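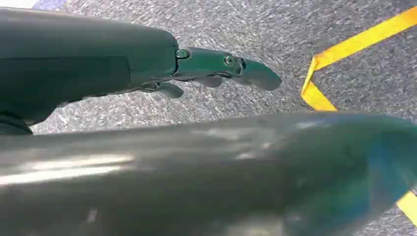

## Playing time in under-12 handball: equal for all or not?

**purkora_left** – May 10, 2022

Hello everybody. I am an assistant coach for the under-12 team in Gundside and I would like to hear how other clubs do this. English is not my first language, so please excuse the mistakes.

In March our club made a new rule. Every child who comes to the match must play at least half of it, also in the cup. Before this, the coach decided alone. I was in favor of the rule and I still am, but the last cup match was very hard. We were two goals ahead, I changed four players because they did not have their minutes yet, and we lost by three. On the way to the parking lot one father told me that I had stolen the cup from his son. His son is eleven.

Do your clubs have a written rule? And is it the same for league and cup?

---

**pivot33**

We have it written, for league only. In the cup the coach is free. The parents sign a paper at the start of the season, so they cannot say later that they did not know it. Some of them say it anyway.

---

**Ondieki_Keeper**

I am against such rules, sorry. A child who comes to every practice and a child who comes when the weather is bad for swimming should not get the same minutes. What do you teach the first child? In my team, minutes depend on attendance and on nothing else. I don't look at who is the best shooter.

And four changes at the same time with a two-goal lead is a coaching mistake. You can't blame the rule for it.

---

**purkora_left**

> And four changes at the same time with a two-goal lead is a coaching mistake.

Yes, I accept this. I should have started the changes in the first half. I had the minutes on a paper, but I looked at it too late.

About attendance I don't fully agree. At this age the child does not drive the car. We have a girl who misses every second practice because her parents are separated and one of them lives 23 miles away. Should she sit on the bench for that?

---

**Ondieki_Keeper**

Of course not, for her you make an exception. A coach can make exceptions. A rule on paper cannot, and this is exactly my problem with it.

---

**oldwingplayer**

But then it is again the coach who decides alone, and we are back where purkora_left started. Every parent has a reason why his child is the exception. I did this for 9 seasons and I would take the paper every time.

What helped us was to make two fixed groups before the match. Group A plays the first ten minutes, group B the next ten, and so on. The strong players are divided between the groups. The children know it, the parents know it, and I had my head free to watch the defense.

---

**gruvier_mom**

I write as a parent, I hope it is allowed. My son was always the one who got three minutes at the end, when the match was already decided. He stopped after one year. He is now in the climbing club and likes it very much, so it is no tragedy, but he was not a bad player. He was small. The boys who were small at eleven are not all small at sixteen, and your club will not have them anymore.

The father at the parking lot – did anybody from the club talk to him? I think a coach should not have to be alone with this.

---

**purkora_left**

Thank you for writing this. The head coach called him the next evening. He did not apologize, but he came to the next match and he was quiet.

@oldwingplayer: what did you do with the goalkeeper? We have only one who wants to stand in the goal.

---

**oldwingplayer**

If only one wants it, let that one stay in the goal. We asked before each match who wanted to try for one half. Sometimes there was a volunteer, often not. I never forced a child into the goal, they remember that for a long time.

---

**pivot33**

Same with us. The goalkeeper is outside the minutes rule, and this is also in the paper. But ask the keeper now and then if he or she wants to play in the field. Ours wanted it for months and was too shy to say it.

---

**Ondieki_Keeper**

As my name says, I was that child :) I loved the goal, but yes, ask.

The two groups I could maybe live with, if attendance decides who starts. I will try it in a friendly match first. In the cup I still want a free hand.

---

**purkora_left**

I will bring the two groups to our coaches' meeting, and also the question if the cup should be separate. With thirteen children, do you make seven and six, or does somebody play in both?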